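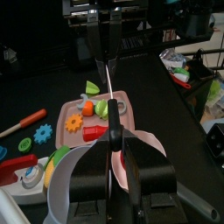 Sorting week is my favorite week at the Trujillo Street Toy Library, and I will happily defend that opinion to anyone who only comes for the opening party. Every September we pull down the bins that have been out on loan all summer, tip them onto the tables and try to work out what belongs with what. It is glorious. You get a pink tray that ought to be all kitchen and there's a gray wrench lying across it, with a bit of orange carrot sitting on top and an orange gear for company. A corn cob has ended up next to the clothes iron. The toy screwdriver has wandered off the tray, and somebody's lunch is going to need that lettuce back! Children mix things up in ways that make perfect sense to them, and for a few evenings we get to look at the results.

We have more than 700 loose pieces in the pretend-play section alone, and they live in three families: Kitchen, Workshop and House. Kitchen is the big one – all the food, the plates and bowls, the knives and forks, the pans. Workshop has the tools and the gears. House is the odds and ends of running a home, so irons, brushes, telephones and the cash register that everybody fights over (it's a shop thing, I know, but it has been in House since before my time and I'm not moving it now).

The gears cause the most debate. Folasade Wike, who has sorted with us for 4 years, wants them in their own bin because they go missing among the screws. Leobardo Barrera thinks they should stay in Workshop, full stop, and he has a point too, because a toolbox with nothing to fix is a bit dull. We tried it Folasade's way last year and the gear bin went out exactly twice. This year they go back in with the wrenches and screwdrivers, and we'll see how it does by spring.

If you've never sorted before, come and have a go. You start with one tray and one family. Pick out everything that fits, put it on the tray, and slide the rest down the table to the next person. Don't agonize. A red cylinder with no obvious purpose might be a sausage or a can or a piece from a building set, and if you can't tell after a few seconds it goes in the shoebox marked Mysteries. We open the Mysteries box at the end of each evening and people shout out guesses. Last September we solved all but a handful, and one of them was claimed by a five-year-old who had been missing it since the Fourth of July.

A few things worth knowing before you come:

Food pieces that are made to be cut and stuck back together need their other half. Set single halves aside in the egg cartons by the window and we'll match them at the end.

Check the toy knives for rough edges by running a thumb along them. Anything scratchy goes to Leobardo, who has the fine sandpaper.

Plates and bowls get washed again even if they look clean. The sink at the back has hot water after 6 p.m., and there's a drying rack with room for lots of cups but not many big plates, so stack sensibly.

Battery doors stay closed. If something has died, put a strip of blue tape on it and leave it on the cart.

We're also making up new loan sets from whatever is complete, and this is where it gets really fun. The Breakfast set and the Tool Bench set are always first out the door. I'd love to add a Soup set this time – a pot, a ladle, a knife and as many vegetables as we can spare – and Folasade is already eyeing up the corn for a Farm Stand set, so there may be negotiations. If you have an idea for one, write it on the big sheet by the door. The Picnic set started that way and has barely been on the shelf since.

Things we could use, if you're clearing out at home: play food in any shape or size, small trays with a lip on them, clear zip bags, and lidded bins that will take a label. We can't take stuffed toys this season, much as we'd like to. There simply isn't a shelf left for them.

Doors are open from 5 until 8 p.m. all through sorting week. Children are very welcome as long as they bring a grown-up, and they are usually faster than we are. There will be lemonade and Leobardo's cornbread, and the radio will be on. Come for the whole evening or for half an hour after work – just head for the long tables and grab a tray.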